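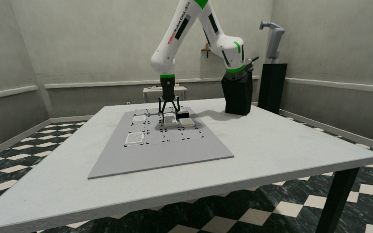
Software | Planning and simulation

2026-05-13

Hoder releases planner update with shared deck files

Hoder has released version 3 of Hodico, its motion planning package for robot arms that handle lab plates. The update lets the planner and the simulator read the same deck file, so a change to the layout of a mat or table has to be entered only once.

In earlier versions, users kept one file for the simulated cell and a second for the planner. The two could drift apart when someone moved a plate position or swapped a block for a taller one. The planner would then produce a path that was clear in its own model and ran into something in the simulator.

"Most of the support mail we got was about that," said Hrefna Lund, who leads the planning work at Hoder. "People thought the planner was broken. They had edited one file and forgotten the other."

The demo cell that comes with the release has a white arm marked CRX-5iA on a black pedestal, with a fingered gripper over a gridded mat. Plates sit in several of the grid positions, and a black block stands among them. A second, smaller arm is set up farther back in the room.

Hoder ran 1,081 planning requests on the demo cell before the release, all of them in simulation. The planner returned a collision-free path on the first try in 774 of them. The rest were sent to a slower search, which now starts by itself. Users of version 2 had to call it from a script.

Grasp checking has changed as well. The planner now tests the full opening of the fingers against neighboring plates before it accepts an approach. Version 2 tested only the palm and the wrist, and left the fingers to a separate step that many users turned off to save time. Planning takes about 2 seconds longer on a crowded deck with the new check switched on, according to the release notes.

Riis, which maintains the Hukumar log viewer, has updated its reader to open the new deck files. Rejected paths can be played back in the viewer with the first point of contact marked.

Old layout files can be converted with a command-line tool included in the package. It stops and prints the name of any position that differs between the two old files, and the user has to choose which value to keep. Custom gripper models need to be exported again.

Version 2 will receive fixes until October.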